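Rec room handover - notes for week 4 (Onville campus, community rec unit)

Last week: floor plans. Today: tables as dumping grounds, and how to clear one before a session.

Main idea: a games table fills up becuase it is flat and at hip height. Daven Hall log for April - 156 bookings, 91 started late. Most common note in the margin: "table not clear".

Order of clearing (learn this, it comes up in the prac):
- drinks first. Lids on, cups carried level. Never slide a mug across the top, it scratches the paint and chips the line
- coasters go with the drinks, not left behind
- books and paper next. Stack by size, off to the shelf, spine out
- paddles last, face up til you've checked the rubber. Then into the case
- bags: look at label, then lost property

Wipe down: damp cloth, centre line outwards. No spray straight onto the surface. Dry before play.

Cost: resurfacing quote at Bråten was $2,000 for 2 tables. Worth quoting to anyone who parks a coffee on one.

For next time: sketch your own rec room, mark where a side shelf would go. Bring it on paper pls, A4, name on the back.

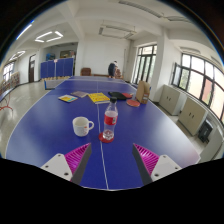

Fig. 1. Table before clearing: drinks by the centre line, books, paddles and bag behind.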